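Pressing Wall Switches with a Mobile Arm
Project Report, Robotics Capstone, Stummont Technical College
Spring term, submitted in April

1. Background

The Fludwood project started as a shared platform for capstone groups in the robotics program. Earlier groups worked on driving and on picking objects up from tables. Our group was assigned wall controls: light switches, thermostats and similar panels that a person operates with one finger. The aim was for the robot to reach a panel, choose the correct button and press it without damage to the panel or the wall.

The work covers the last meter only. Navigation to the panel was done by hand with the drive controller and is outside the scope of this report.

2. Requirements

The course handout from the Lakdale lab set the following limits.

Contact force on the panel must stay below the stop threshold at all times.
The arm must return to a safe pose after each press, whether or not the press was registered.
No markers or stickers may be placed on the wall.
The operator must be able to halt the arm from the laptop.

The marker rule caused the most work. Our first plan used a printed tag next to each panel, and the code written for it in the first weeks had to be dropped.

3. Method

Training data was collected by teleoperation. One student moved the arm through the approach and the press, and the camera views and joint positions were logged together. The full set holds 1832 recorded attempts. After removing recordings with missing frames or an early stop, we kept 1000 for training.

The control software is split into 2 stages. In the approach stage, the learned policy moves the gripper to a point in front of the selected button. In the press stage, a simple controller moves the fingertip straight forward until the force estimate rises, holds briefly and backs off. We kept the press stage separate so that the force limit would not depend on the learned model.

The fingers stay closed during both stages. An open gripper gives 2 possible contact points, and in early trials the wrong one touched first.

The force estimate comes from motor current. It is noisy when the arm is stretched far out, so the base has to be parked close enough to keep the elbow bent. We filtered the signal with a short moving average. A longer window gave a cleaner curve but delayed the stop – the fingertip kept pushing after contact.

4. Test Setup

Tests were run at the Yoon building, on panels that were not part of the training set. The base was parked facing the wall and the start pose of the arm was varied by hand between runs. Each run ended at the safe pose or at an operator stop. 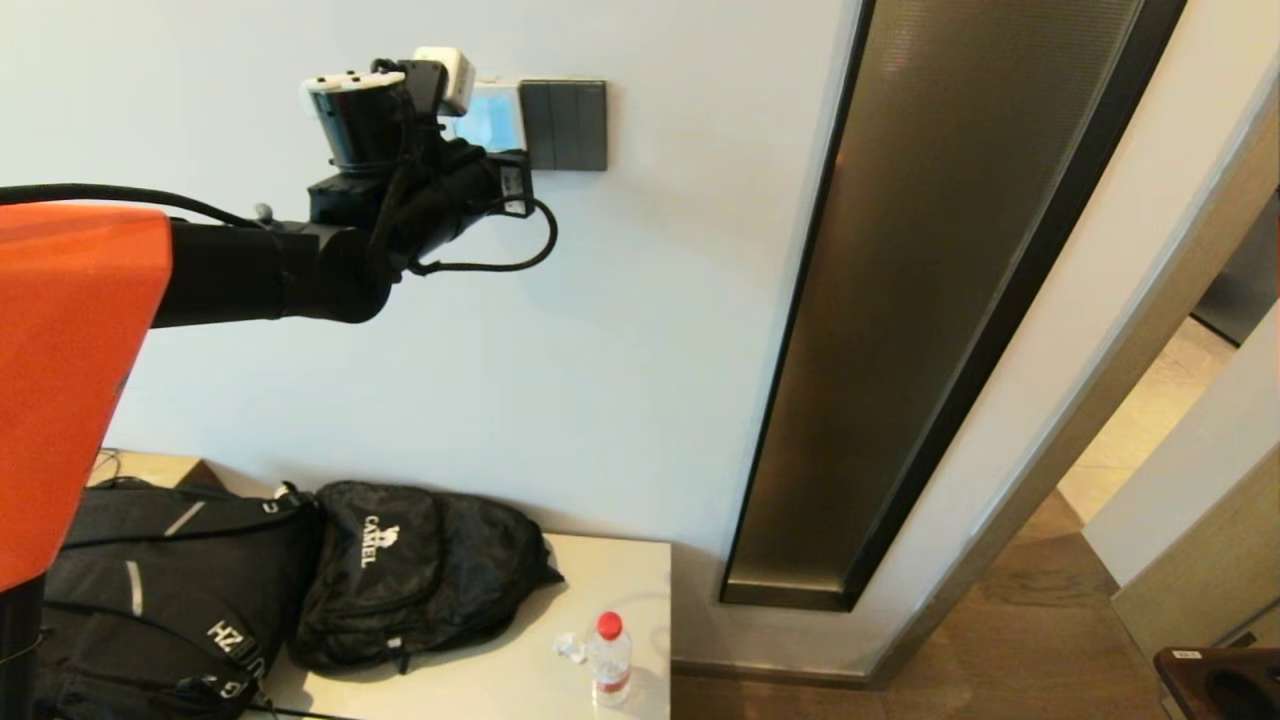 Figure 1. Arm raised at the wall panel, with the blue screen partly behind the gripper and the gray switch plate to its right.

5. Results and Discussion

The press stage behaved the same way on all panels and did not exceed the force threshold. Most failed runs came from the approach stage. The usual error was sideways: the fingertip stopped near the seam between neighboring buttons, and the press then landed on the wrong one or on both.

Lit screens were a second source of error. Camera exposure dropped when a screen filled much of the view, and the darker buttons lost contrast. Fixing the exposure before each run reduced this but made the policy more sensitive to room lighting. Runs started after 4 p.m. were worse for this reason.

Occlusion by the gripper remains open. Close to the wall, the housing covers part of the panel in the head view, and the policy has to rely on the wrist camera.

6. Remaining Work

The next group should record more approaches from the side and log the exposure value with every frame. The press controller can be reused without changes. Calibration files and the operator checklist are in the Fludwood project folder, under the panel task.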